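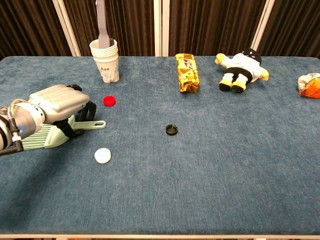

Can we keep the episodes we recorded before the wrist calibration was redone, or do they all have to be collected again?

Keep them for now, but move them into their own folder and leave them out of the next training run until the offset has been checked. Most of them are probably fine, and it would be a shame to throw away good work over a number we can correct afterward.

Ticket: Skekora tabletop set, gripper position drifts from recorded position
Status: open, waiting on a second replay
Opened by: collection desk

Hi all, and thank you for being so patient with this one, I know it has dragged on. We have 162 episodes in the Skekora set so far, and when I replayed a handful of them in the Pukier viewer (which I do every so often, mostly with my morning coffee), the fingers in the replay closed a little to the left of where the operator had closed them. It's easiest to spot on the bottle caps, they're so flat that a small miss is a whole miss. On the paper cups you would hardly notice.

9:40 am
Restarted the Cimia recorder and replayed the same episodes. No change at all, sadly.

10:15 am
Compared the time stamps for the arm and the video. The video runs 50 milliseconds behind the arm. That would explain a miss while the arm is moving, but it doesn't explain one when the arm is sitting still, so I think we have 2 separate problems and I'd like us to stop treating them as one (my fault, I wrote them up together in the first place!).

11:30 am
Put the delay into the recorder settings and replayed again. Fast reaches line up nicely now. The leftward miss on slow grasps is still there.

1:05 pm
Went back through the Bjarnason calibration file and found that the recorder was still loading the old copy from May. The new one had been saved next to it under a slightly different name, and the settings still pointed at the old name. Changed the path, saved, restarted.

1:50 pm
New test episodes with the red, white and black caps look right to me in the viewer, but I have been looking at this all day and would love a fresh pair of eyes.

Still to do
Rerun the old episodes with the corrected file and compare the grasp points.
Delete the May copy once that's done, please not before.
Add the calibration file name to the header of every episode.

Leaving this open until the rerun finishes. If you're collecting this afternoon, go right ahead with the new settings, and drop a note here if a cap gives you any trouble.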